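# Please Stop Sending Me Your Newsletter
Speaker notes, Travdale small business evening, 1 November 2022

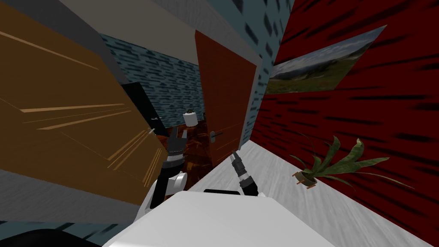 *Slide 1. Brown panel with a long wood grain, blue-gray wall behind.*

**Opening (leave slide 1 up while people find seats)**

Morning, evening, whichever it is by the time they've sorted the microphone.

Ask: who here sends a newsletter? Wait for hands. Who here reads the ones they get? Wait longer. Drink some water.

I went through my inbox in June and found 713 unread emails from businesses I had, at some point, agreed to hear from. I like some of these businesses. One of them sold me a very good kettle. I don't need to hear from it weekly.

**Slide 2: the subject line**

Read these out flat, no acting:

- "Don't miss this!"
- "We've got news"
- "Oops, we forgot something" (they hadn't)
- "Hi FIRSTNAME"

The last one is mine. It went to 544 people while I was running the list for Unell. I got two replies, and both were signed FIRSTNAME. I still think about those people fondly.

Point to make: say what's in the email. If it's a price change, write "Our prices are going up". People will open that. They won't enjoy it, but they'll open it.

**Slide 3: who is it from?**

Trurlow story. Keep it short this time.

Trurlow sell garden gates. Their emails came from "The Trurlow Team" and sounded as if they'd been passed by a lawyer and then by the lawyer's mother. We changed one thing. The woman who answers the phone wrote the next email, in the words she uses on the phone. It was five lines long and had a spelling mistake in it.

It got 91 replies. The usual number was none, unless you count out-of-office messages, and the monthly report did count them. Somebody wrote in to correct the spelling and bought a gate.

(If someone asks whether they should put mistakes in on purpose: no. You'll make plenty without trying.)

**Slide 4: how often**

I get asked this more than anything else and my answer disappoints everyone. Send one when you've got something to say. If that's twice a year, fine. The calendar doesn't buy gates.

Somebody will mention software that tells you the best time to send. I've used it. It told me to send at ten in the morning, as it had told everybody else, so at ten in the morning we all arrived together like coaches at a service station.

**Slide 5: the Colombo list**

Careful here, room may contain people who've done this.

Colombo was a project I joined halfway through. It had a huge list and nobody was opening anything. Half the addresses had come from a prize draw for a hamper. Those people wanted a hamper. They'd never wanted to hear about office flooring, and we'd been telling them about it for two years.

We wrote once more and asked if they'd like to stay. Most didn't answer, so we took them off. The client went very quiet in the meeting where I showed the new total. Sales stayed where they were, and the bill for sending came down.

Pause. Let them do their own sums.

**Slide 6: the unsubscribe link**

Make it big enough to read. Don't ask "Are you sure?" Don't show a sad dog. I left a list last spring and was shown a sad dog, and I haven't bought socks from them since.

**Something to try at home**

Take the last newsletter you sent. Read it aloud to someone you live with. Stop at the point where they look at their phone, and cut everything after it. If they had the phone out before you began, start with the subject line.

**Questions**

Likely ones:

- *Do emojis work?* One, possibly. A row looks like a fruit machine.
- *Should I buy a list?* No. Say it kindly.
- *Can I have the slides?* Yes, there's a sign-up sheet by the door. They'll laugh. It's a real sheet, so point to where the pen is.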